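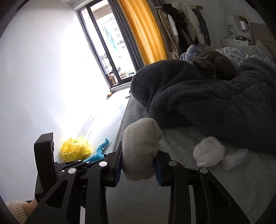

Chak-lun Peng
2026-08-17

Sock night. The gray-green sheet is on the bed and the dark fleece blanket is pushed to the top, where the cat has claimed it and gone into a curl.

I do the socks on the bed now and I'm not going back to the couch. You need a flat surface with nothing patterned on it. White socks on a striped comforter gave me a headache all winter.

How I roll: lay one sock on the other, heels matching, start at the toe, go up snug, then fold the outer cuff back over the whole thing. Ribbed socks hold this fold well. The fluffy ones never get tight and come out lumpy — fine, they go in the drawer lumpy.

Sayaka Kuroda asked me why I don't fold them flat and file them upright. I tried that in February. The flat ones fell over every time I took a pair out, and I was refolding the same six pairs all month.

She also says the cuff fold wears out the elastic. Could be. My oldest ribbed pair is from the Arnley store before it moved and it still stays up. I'd like to hear from anyone whose socks really did go slack from this.

Drawer setup, for the two people who asked: one shallow bin from Fover, 20 dollars, no dividers. Off-white ribbed at the front, fluffy at the back, dark ones on the left. It slides out whole, so I can put it on the bed while I roll.

Singles go in a paper bag on the closet door handle. They get until the next wash. After that they're dust rags. I used to keep them for a year and I think one found its match.

Lint: the off-white ones pick up dark specks from everything, mostly the fleece. Wash the fleece by itself. I know this and still put it in with the socks last week.

Blanket gets folded last, whenever the cat is done with it. Sheets are tomorrow.

Replies are open. Sayaka, I saw your message about the mending thread and will answer in the morning.

Home Explore Lists Saved Profile

More from Chak-lun Peng
Which towels I kept after the Idton move
Washing fleece without the pilling
Closet door hooks, one year later
A shelf for the winter hats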